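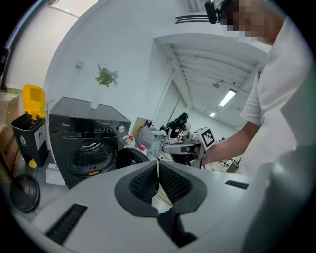
Padwood hand-held gripper, two-unit kit – reviewed by someone who had to pay for it

Three and a half stars. I would have given four, but then I opened the spreadsheet.

We bought the Padwood kit in October to collect household demonstrations: laundry, trash, the chores everyone swears a robot will be doing any minute now. The quote from Skov said $1655 for the pair. My budget line said $900, a number I had typed in with great confidence after reading one forum post.

The grippers themselves are good. The handle is comfortable for a full morning, the padded fingers hold a sock as well as a detergent cap, and Sebastián Navarrete has dropped his twice with no harm beyond his pride. Setup took 11 minutes, most of it spent looking for the hex key, which was taped inside the lid.

Now the extras. Spare pads are $133 a set, and you will want a set sooner than the manual suggests. The charging dock is sold separately. So is the carrying case, unless you order through Plutgate, where it comes free and arrives a month later.

Ea Bundgaard, who handles our purchasing, asked why we didn't get the cheaper Trollico. We tried one on loan. It weighs less and costs about half as much, and its trigger squeaks like a shopping cart. For a small class project I'd take it and buy some oil.

If you're planning a purchase, price the pads, dock and shipping before you ask for money. Going back for a second approval was a longer job than all the laundry so far. Also leave something for the appliances. A washing machine is a prop until somebody has to plumb it in, and plumbers do not offer an academic discount.

Would I buy the Padwood again? Yes, with a bigger number in the cell.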